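Multi-purpose room

A multi-purpose room (also activity room, or general room) is an indoor space which is not fitted out permanently for one use only. It is found in colleges, offices, clubs and small business buildings. Typical uses are meetings, exercise classes, practical training and rehearsals. The furniture is light or has wheels, and the middle of the floor is kept free. The fittings that stay in place are mostly on the walls and on the ceiling.

The word is used in a rather loose manner. In some buildings a sports hall is also called a multi-purpose room, but in the Gradton survey of shared rooms, which looked at 139 rooms, halls with marked courts were left out. This article follows the same use of the word.

Ceiling

Many rooms of this type are found in buildings which were first put up for storage or light industry. In these buildings the ceiling can be the underside of the roof panels, or a separate lining fixed below it. Ribbed metal panels are common for both. The ribs make the panel stiff, so that a thin sheet can reach from one support to the next without bending. White is the usual colour, as it spreads the light of the lamps over the room.

In the Gradton survey the most frequent ceiling height was 3000 mm. Lower rooms were found to be suitable for meetings, but less suitable for any activity where the arms are lifted or something long is carried.

The grooves between the ribs collect dust, and they are cleaned along the direction of the rib with a soft brush on a pole. Metal ceilings also reflect sound strongly. Where speech is important, curtains or felt boards are put on at least one wall.

White ribbed metal panels, with darker grooves between the ribs:

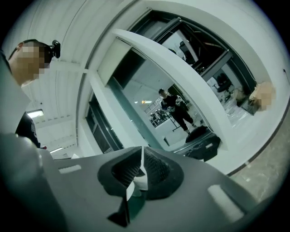

Wall mirror

A large mirror on one wall is used for checking posture and movement. A person who is learning a task with the hands can see how the whole body stands, and a teacher can watch the group while facing the same way as the group. The mirror also makes a small room look deeper.

There are two main ways of fitting. In the first, sheets of mirror glass are glued side by side without any frame. In the second, a single mirror in a frame is hung on brackets. The framed kind is easier to take down when the room is changed, and its edges are better protected against knocks from chairs and trolleys. The Leitner bracket, a two-part rail, is often used for it. The older Ladetti clip holds the glass only at the corners and is now mostly met in rooms which have not been renewed.

The lower edge should be near enough to the floor that the feet are seen. If it is higher, the person has to step back, and this takes floor space away from the others. Bags left on the floor in front of the mirror are a frequent cause of complaint in rooms with many users, and some houses provide hooks or a low shelf at the door.

Cleaning is done with a damp cloth and then a dry one. Liquid should not be sprayed directly on the glass, as it can run behind the frame and damage the silver layer, which shows later as black spots along the lower edge.

Whiteboard on wheels

Most rooms have a whiteboard on a wheeled stand in place of one fixed to the wall. It can be turned towards any side of the room, and it can serve as a light screen between two groups. The legs are spread wide so that the board does not tip when somebody writes near the top. The wheels on better stands have brakes, and these should be locked before writing.

The board is normally parked against the wall opposite the mirror or in a corner. Writing seen in the mirror is reversed, so a board which is used for teaching is not placed behind the people who must read it. The Porix stand, sold in two widths, can be folded flat for storage.

A large wall mirror with a thick grey frame, with a white whiteboard on its wheeled stand seen in the reflection:
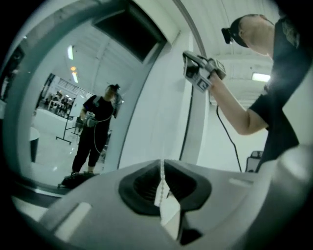

Gradton College | Department of Building and Interiors | Reference pages

Floor

The floor has to suit shoes, chair legs and wheels at the same time. Sheet vinyl, sealed concrete and hard rubber are all in use. Pale colours are chosen in rooms with few windows, although they show the marks of dark soles. Carpet is avoided where the whiteboard has to be moved often.

Cables that cross the floor are a trip hazard and should be taken along the wall, or covered with a flat strip of rubber.

See also

Rehearsal studio
Movable partition
Roof lining

Page editor: Darcy Goodwin. Last checked in October.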